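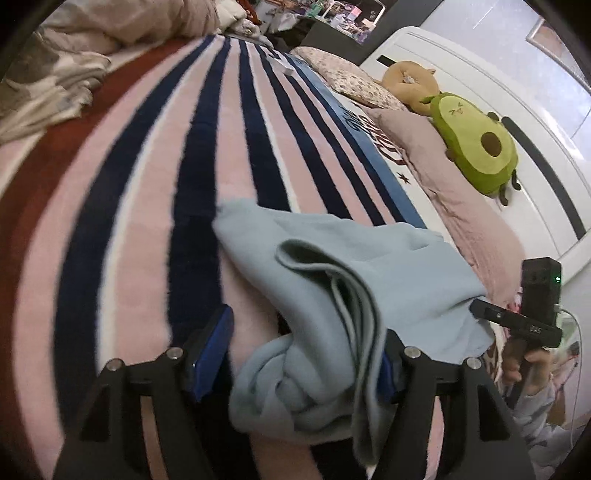

4.2 Unfinished games

The survey asked players of Trakov what they did when a game could not be finished in the time they had. The rulebook published by Tiongson says that a battle lasts five rounds and that the winner is the player with more victory points at the end of the fifth. It says nothing on games that stop early. Organised events fill the gap with their own rules packs, but most of the games reported to us were played outside events, and there the players had to settle the matter between themselves.

Of the 97 people who returned the survey, more than half said that their last game had ended before the fifth round. The share was highest among those who played with armies of 2000 points, the largest size in common use. Players with smaller armies finished more often, although several of them said that they had chosen the smaller size for that reason, so the two things cannot be treated as separate.

We found three ways of dealing with an unfinished game. The most common was to count the points as they stood and name a winner. The next was to talk through the remaining rounds. Players described this as "calling it", and it usually meant that one of them conceded after both had agreed which units would survive and which objectives could still be reached. The least common was to leave the models where they were and come back to the game later.

Counting the points as they stood was quick, but it was also the method that people complained about most. Some armies in Trakov score early and weaken later, while others hold back their reserves until the third round. If a game stops after the third round, the first kind of army has an advantage that the full game would not give it. Interview participants knew this well. Aileen Salazar, who played in the Plarnoddale league for four seasons and agreed to be named, told us that she had stopped taking a reserve-heavy army to evening games. "I was building a list for a game I never got to play," she said. Others had made the same change without describing it as a loss. They simply kept one army for events and another for club nights.

Talking through the remaining rounds took more time and depended on how well the players knew each other. Regular opponents were content to do it and often enjoyed it. Players who had met that evening were less willing, and two of them said they would sooner accept a defeat on points than argue about dice that had not been rolled. New players were at a particular disadvantage. They could not easily judge what an experienced opponent's army was able to do in two more rounds, and they tended to accept whatever was proposed.

Leaving the game set up was possible only at home. None of the clubs we contacted could keep a table undisturbed between meetings. Even at home it needed a surface that was not wanted for anything else. Dining tables had to be cleared for meals, and the floor was ruled out in homes with pets or small children. A bed with a blanket over it is typical of the soft household surfaces that respondents said they avoided altogether, as models on tall bases fall over and distances are hard to measure. Those who did pause games usually took photographs and noted the wounds on each unit. A few used a sheet from the Zetomow website, which has a grid for recording positions, but they found it slow to fill in and most had given it up.

The Plarnoddale league changed its rules in September, between the first and second rounds of interviews. Its games now end at a fixed time, and any round in progress is completed only if both players have at least 15 minutes left. Points scored in the fourth and fifth rounds count double if they are reached. The organisers hoped that this would reduce the advantage of early scoring. Players we spoke to afterwards were divided. Those with slower armies said the double points made it worth trying to finish. Others felt that a player who was ahead after three rounds now had a reason to take longer over each decision, and that chess clocks would be needed to prevent it. At the time of writing the league had not adopted clocks.

Chess clocks were already in use at larger events, and opinion on them varied with experience. Players who had used one for several games mostly said that they had stopped noticing it. Those who had not used one expected it to make the game unpleasant. We return to this difference in Section 5, together with the question of whether shorter turns lead players to choose armies with fewer models.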